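Bureck Juniors - progress report to the Wostico Community Sport Fund

12th February

Hello again from the far end of the oval! You asked for a short update at the halfway mark, so I've tried to keep it to the stuff you'd want to know, though I do tend to ramble once I get onto football.

Where we're at with players

We put 80 down as our target for under-12s and under-14s in the application and we've hit it, with a few more mums and dads still ringing to ask if there's room. There is, just, as long as we can get another set of bibs. The girls' side has grown the most. Last winter we were borrowing players from Bogale every second Saturday to make up the numbers, and now they're asking to borrow ours.

Attendance dipped in December, as it always does once school breaks up and everyone heads for the coast. I'd planned to run right through and I wouldn't do that again. The two sessions before Christmas were me, a bag of balls and a handful of very sunburnt kids playing World Cup in one goal (they loved it, mind you, and so did I).

The pitch

The bottom end still holds water after a decent storm. The council has been out to look at the drains and we've got a quote for the work, but it sits outside this grant, so I'm only mentioning it in case you drive past and wonder why we've moved the small goals up near the clubrooms. Line marking is sorted for the season. The new portable goals came from Plovudwood and they're a big step up on the old ones - two adults can carry one across the ground without swearing.

Money

We've spent $656 on goals nets, pegs and anchor weights, which came in a touch over what I'd budgeted because I forgot about freight. Sorry about that. The $500 set aside for coaching courses hasn't been touched yet, as the first course with places left runs after Easter. I'd like to keep it for that, if you're happy, and I'll send the receipts through with the final report. First aid kits and ice packs were covered by the sausage sizzle, so nothing has come out of your money there. 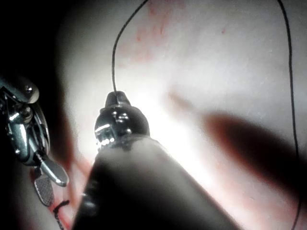 Injuries and player welfare

A pretty good run so far. One rolled ankle, one bloody nose from a header that went wrong, and plenty of grazed knees from the hard patch near the gate. We've brought in a simple rule for hot days: a drinks break in each half, no arguments, and training gets moved to 6 pm or called off if it's a real scorcher. A couple of the keener parents grumbled at first but they've come round. We also stop for any knock to the head and the player sits out the rest of the day.

What's next

Trial games against Bogale start in March, home and away, and then the season proper. I still need to find a second coach for the under-14s and get the canteen roster filled, and I'll be chasing both at registration day. You're very welcome to come down for that, by the way. Kick-off for the little ones is 9 am and the egg and bacon rolls usually run out by ten.

One question from me: do you want the final report on the same form as last year, or the new online one? I couldn't get the online one to save.

Cheers, and thanks again for backing us,
Junior coordinator, Bureck Juniors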